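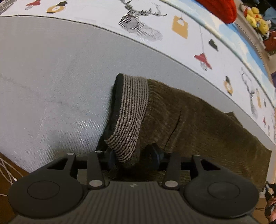 Have you ever heard someone say that the dryer ate their sock? Grown-ups say it a lot, and they say it as if it were a fact. I have my doubts. A dryer has no mouth and no stomach, and a sock is not a small thing. Look at the knitted one here, dark olive-brown, lying across that pale gray fabric. Where exactly would a machine put it? If you want to believe the dryer story, you should be able to answer that.

Let's start with what a dryer is. It's a big metal drum that turns around and around while warm air blows through it. The air goes out through a screen that catches fluff, and the fluff is called lint. The holes in that screen are tiny. A sock can't squeeze through them, no matter how badly it wants to leave home.

But wait, some people say, what if the sock turns into lint? Lint really does come from clothes. Every time cloth rubs against cloth, little bits of thread break off. So a sock does lose a bit of itself with each wash. Does a whole one crumble away in an hour, while the other sock in the pair comes out fine? I don't buy it. You'd expect both socks to get thin together, and you'd see holes long before either one was gone.

There is one part of the story I can't throw out. In some washing machines there is a gap between the drum and the rubber seal around the door. Small things can slip in there, and people who fix washers do sometimes find a baby sock stuck inside. So a machine can hide a sock now and then. Hiding is a long way from eating, and it doesn't explain all the big ones.

So where do they go? The boring places are the best guesses. Socks cling to other clothes because of static electricity. When dry fabrics rub together, tiny bits of charge called electrons can move from one to the other. Then the two fabrics pull on each other, and a sock may ride off inside a sweatshirt sleeve or the corner of a fitted sheet. Others never reach the laundry at all. They stay under the bed, down the side of the couch, or in a gym bag.

My neighbor In-ho Ok told me he had lost 300 socks in his life. I asked how he knew. Had he written them down? He had not. That's a number somebody made up because it sounds good, and you should be careful with numbers like that, even from nice people.

You can test the idea yourself. Ask a grown-up to help you pick 20 socks and write down what they look like. Count them before the wash, after the wash, and again after the dryer. If one is missing, shake out every sleeve and pillowcase before you blame anybody. Do it again the next week, because one load of laundry doesn't prove much.

And if a sock is still missing after all that? Then the right thing to say is "I don't know where it is." Scientists say that all the time. It doesn't mean the dryer was hungry. Check behind the machine — with a grown-up, and a flashlight — and keep the other sock for a while.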